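Subject: Re: [marbling-list] size too thick in winter?

Nithin Mathew wrote:
> I've been making carrageenan size the same way since spring and all of
> a sudden my stone patterns look awful. The drops land, spread to the
> size of a nickel and stop. When I pull a comb through, the lines drag
> and go jagged at the ends. Same paints, same recipe, same tray. The
> only thing that has changed is that it's December and my workroom is
> freezing in the mornings. Do I thin the size? Add more gall? I ruined
> 11 sheets on one batch and I'm running low on the good paper.

Nithin, I'm so glad you wrote this up, because I went through exactly the same thing my second winter and it nearly made me quit! Please don't quit. Cold-weather marbling is lovely once you get the feel of it, and some of my favorite sheets came out of the coldest months.

My bet is the size temperature, and before you touch the gall I'd check that. Carrageenan thickens as it cools. If you blended it the evening before and left it in an unheated room, what you had in the tray the next morning was a good deal stiffer than what you had in July. The jagged lines behind the comb are the giveaway for me. Too little gall gives you small drops, sure, but the lines usually still pull clean.

What I do is bring the whole bucket into the kitchen after breakfast and leave it there until lunch. No heating, no hot water poured in (I tried that once and got lumps like tapioca). Then I check it with a thermometer, and I don't start until it reads 65 at the very least. Paints and paper should come in with it! People forget the paints. Cold paint on a warm bath sinks in little strings, and then you're chasing a whole new problem.

If it's still thick at room temperature, thin it a cup at a time with distilled water, stir slowly, let the bubbles rise, skim, and test with one drop of your black. I use the Follelska black for testing since it's the fussiest paint I own. If that one spreads to the width of my palm, everything else will behave.

Now, stone patterns. You said these are for endpapers, and I have to share this because I've been having so much fun with it. For years my stones looked like gravel. What changed it was looking at real veined marble wherever I could find it, hotel lobbies, bank counters, pictures of bathrooms, anything. The veins in real stone are thin and uneven, they fork, and they wander off at odd angles. Mine were all the same width — little net stockings of color. 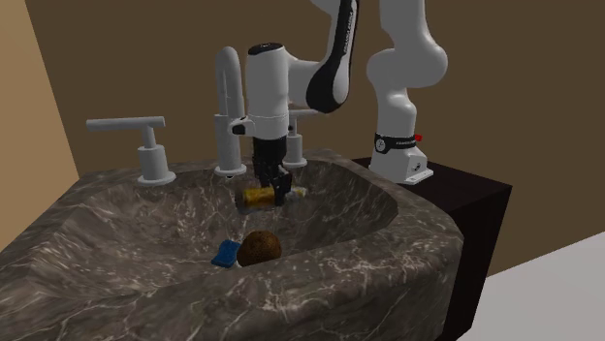 So I now throw the vein color first, nice and light, and then a gray-brown over it with plenty of gall so it shoves the first color into narrow threads. Two colors and patience. I hold the whisk high for the first throw and low for the second, and I do not touch it with a stylus no matter how tempting it gets. The Braludov warm gray is gorgeous for this, by the way. The Lorneck gray is fine too but it dries cooler than it looks in the jar.

On paper, 300 sheets of Villaseñor text weight showed up at my door last month after I split an order with a friend, and it takes alum beautifully. I can spare you a packet if you cover postage. Write me off list with your address.

A few other people asked about the recipe I use, so:

2 tablespoons carrageenan to 1 gallon distilled water
blend in small batches, one minute each
rest overnight, covered
skim with newspaper strips right before you throw

Someone on here (was it in the thread on combs?) swears by resting it two nights. I've done both and can't see a difference, but I'd love to hear from anyone who has compared them side by side.

Let us know how the next batch goes, Nithin, and post the ruined sheets too. I cut mine up for box linings and gift tags, and they're always the ones people ask to keep.

Happy throwing,
Marge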